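阳台滴灌安装手册 第三节:接主管、插滴头、设定时器

2025年4月7日 作者:Stoltcombe 阳台笔记

站内搜索 请输入关键词 搜索

上一节把水龙头那边的东西备齐了,这一节开始真正动手。我用的是 Funent 的滴灌套装,配 Ronard 的单路定时器,减压阀是 Manninen 的。你手里的牌子不一样也没关系,接法大同小异,只是螺纹和管径要自己对一下,我在这上面吃过亏,第一次买回来的接头全是小一号的,硬拧了半个下午!

开始之前先说一句,这一节我建议留出完整的一个上午。倒不是活儿有多难,是你剪着剪着管子总会想把花盆重新摆一遍(我每次都这样),摆完又得重新量。所以花盆先摆好,摆到自己满意,喝杯茶回来再看一眼,还满意,再动剪刀。

3.1 先接龙头这一头

1. 关掉阳台的水龙头,拧下原来的起泡嘴或者快接头。拧下来的垫圈别扔,放进小袋子里收好,冬天拆系统的时候还要装回去。

2. 在龙头螺纹上缠生料带。面对着螺纹,顺时针缠,收尾那一段用指腹压平。缠反了的话一拧接头它就自己往后退,皱成一团,只好扯掉重来。如果你的接头里面带平垫,那就不用缠,靠垫圈密封就够了,又缠带子又放垫圈反而容易歪。

3. 装过滤网,再装定时器,再装减压阀。顺序是龙头、过滤网、定时器、减压阀、主管。我见过有人把减压阀放在定时器前面,也能用,不过 Ronard 这款的电磁阀对水压有下限要求,压力太低它关不严,会一直滴。先看看你那款的说明书怎么讲。

4. 每个接口用手拧紧,别上扳手。塑料螺纹很娇气,拧裂了当时看不出来,过几天才开始渗。

注意:减压阀上有箭头,箭头指着水流的方向。装反了不会坏,只是完全不出水,你会对着定时器按半天,怀疑是电池的问题。别问我怎么知道的。

5. 开水试一下这一段。主管先不接,把减压阀的出口对着水桶,手动打开定时器放一会儿水,看每个接口有没有渗。拿一张干的厨房纸绕着接口擦一圈,比眼睛看可靠多了,纸上一有湿印子就知道是哪儿。

3.2 铺主管

1. 主管我用的是外径8毫米的黑色软管。刚拆开的时候它是一大盘,又硬又弯,怎么摆都翘起来。摊在太阳底下晒一阵再铺就听话多了,阴天可以泡在热水里,水别太烫,手伸得进去就行。

2. 从减压阀出口开始,沿着墙根或者栏杆底部走。我自己喜欢走花盆后面,从屋里看出去干干净净的,代价是以后修起来要挪盆。家里有猫的朋友,走后面!猫对这种管子的兴趣比对逗猫棒大。

3. 转弯的地方用弯头,别把管子直接折过去。弧度大一点的弯可以让它自己弯,只要管壁没有压出白印子就行。

4. 每隔一段用管卡固定。卡子先别完全扣死,等后面滴头都插好,通过水,再回头一个个扣紧。

5. 主管总长控制在22米以内。再长的话末端的水就明显弱了,近处的花喝饱,远处的花干着。阳台特别长的,建议从中间用三通分成两路,两边差不多长,出水会均匀很多。

6. 末端先不要堵!留着敞口,后面冲管要用。

小提示:剪管子用专门的管剪,或者一把锋利的园艺剪,剪口要平。我有一阵子图省事用厨房剪刀,剪出来是扁的,往接头上一套就漏。剪歪了就再剪掉一小截,这点管子不值什么钱。

3.3 分支和滴头

这是整个安装里最解压的部分,我很喜欢,一边听广播一边戳孔,一上午就过去了。

1. 在每个花盆对应的位置,用打孔器在主管上戳一个孔。打孔器要垂直,一下到底,拔出来的时候不要转。孔偏大了,分支接头会被水压顶出来,喷你一脸。戳错了位置也别慌,套装里有一包小堵头,塞上就好。

2. 把分支接头的倒刺那一端按进孔里,听到或者手上感觉到“咔”的一下就是到位了。手指疼的话戴手套,或者把接头放在热水里泡软再按。

3. 剪一段细管,一头套在分支接头上,另一头套滴头。细管宁可留长一点,花盆日后总要转一转、挪一挪的。

4. 滴头插在盆土里,离主茎大约一掌的地方。盆很小的就插在盆沿内侧。大盆一个滴头不够,要在两侧各放一个,不然水只顺着一条路往下走,另外半边的土干得像砖头。

5. 可调滴头先全部拧到中间位置,等通水之后再细调。现在调没有意义,你又看不见流量。

关于怎么分配滴头,我自己的习惯是把喝水差不多的花放在同一段主管上。薄荷、绣球、番茄这些能喝的放前面,迷迭香、天竺葵放后面,多肉干脆不接,自己拿小壶浇。有人会说多肉接一个最小流量的也行,我试过,那年夏天烂了好几盆,伤心。

注意:酸性土的盆(蓝莓、栀子之类)如果要用调过酸的水,就别接在这套系统上。往主管里加肥料和酸液,过滤网和滴头都容易堵,Funent 的说明书里也没提到能这么用,我就老老实实手浇了。

3.4 冲管

这一步很多人跳过去,然后第二个星期就开始抱怨滴头不出水。剪管子、打孔的时候会有碎屑掉进去,必须冲出来。

1. 把末端敞口放进水桶。

2. 打开水龙头,手动打开定时器,让水全速冲5分钟。

3. 看桶底。有黑色的小屑是正常的,冲到水干净为止。

4. 关水,用堵头或者“8”字扣把末端封住。我推荐用“8”字扣,管子折一下套进去就行,下次冲管一拉就开。

5. 重新开水,从头走到尾,一个一个滴头看过去。不出水的先拧下来对着光看看里面,多半是卡了一粒屑,用水倒冲一下就好。

3.5 量一量,再设定时器

终于到这儿了。我知道你很想直接设好时间就去休息,但是请先量一次水!

1. 找几个一样的杯子,分别放在主管的前段、中段和末段,把滴头从土里拔出来,放进杯子。

2. 手动开水,计时,到点关掉,比较几个杯子里的水位。

3. 哪个多了就把哪个滴头拧紧一点,少的松一点,再来一遍。通常来回调几次就差不多了,不用追求一模一样,植物没有那么计较。

4. 中等大小的盆,春天一次给300毫升就够。把你量出来的流量换算一下,就是定时器该开的时长。天热了以后加的是次数,每次的时长我一般不动。

5. 设定时器。Ronard 这款先按住时钟键校准当前时间,再转旋钮选开始时间、时长和间隔。断电换电池之后时间会归零,记得重新校准,要不然它会在半夜给你浇花,第二天早上楼下邻居来敲门。

6. 开始时间我设在清晨。傍晚浇也可以,只是叶子密的花到了晚上湿气散不掉,我家阳台又不太通风,白粉病来得特别快。
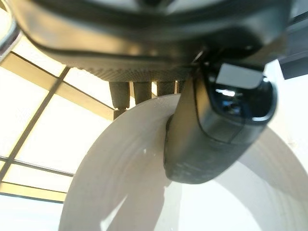 留言里有位读者提到,她家也是清晨浇,可是北阳台的盆土到中午还湿着,后来把间隔从每天改成隔天,蕨类反倒精神了。她还问,换季的时候要不要整套重新量一遍。

我觉得她改得很对,北向阳台照着南向的时间表来肯定太勤。至于重新量,我一年做两次,开春装回去的时候一次,9月天气转凉再一次。中间如果换过过滤网,或者动过主管,也顺手量一下,费不了多少工夫。

3.6 头一个星期要盯着

刚装好的系统不要立刻放心出远门。头几天每天去看一眼:

1. 早上看盆底托盘。有积水就是多了,缩短时长,或者把那一盆的滴头拧小。

2. 手指插进土里一个指节深,感觉一下。表面干、里面潮,这是最舒服的状态。表面湿漉漉的,下面却是干的,说明水从盆壁缝里跑掉了,把盆土压实一点,滴头换个位置。

3. 摸一遍接口,尤其是减压阀后面第一个接头,那里压力变化最大,松也是它先松。

4. 下雨天别忘了暂停。Ronard 的面板上有个雨天延迟,可以按天数跳过,过了会自己恢复。我以前是直接关水龙头,结果天晴以后忘了开,等想起来绣球已经趴下了……浇透之后倒是又站了起来,可我心疼了好久。

注意:出门超过一个星期,走之前换新电池,再请人中途来看一次。电磁阀没电的时候会停在当时的状态,开着就一直开着。楼上漏到楼下可不是闹着玩的,所以我出门前还会把水龙头只拧开一半,万一管子脱了,水也跑得慢些。

3.7 几个常见的毛病

前段有水末段没水:主管太长,或者中间哪里折住了。沿着管子摸一遍,折点一般就在花盆压住的地方。

定时器到点有声音但是不出水:看过滤网。我家水里沙子多,两三个月就要洗一次,拿旧牙刷刷一刷再装回去。

滴头周围长白色的硬壳:水垢。拧下来泡在兑了水的白醋里,过一夜再冲干净。

分支接头老是弹出来:孔戳大了。堵上这个孔,旁边重新戳一个。如果好几个都这样,检查一下减压阀是不是真的在工作,Manninen 这款用久了里面的弹簧会卡住,拆下来轻轻晃一晃,里面应该有活动的感觉。

关水以后还滴个不停:主管里的余水在往低处流,滴一小会儿是正常的。要是滴到下一次浇水还没停,就是电磁阀关不严,拆开看看膜片上是不是夹了沙子。

下一节讲冬天怎么排空和收纳。北方的朋友可以提前看,主管里存着水过冬一定会冻裂,接头也保不住。

相关文章
阳台滴灌安装手册 第二节:买什么,不买什么
阳台滴灌安装手册 第四节:入冬前排空与收纳
生料带到底怎么缠
Funent 套装里那些小零件都是干什么的
番茄盆栽的浇水节奏
北阳台能种什么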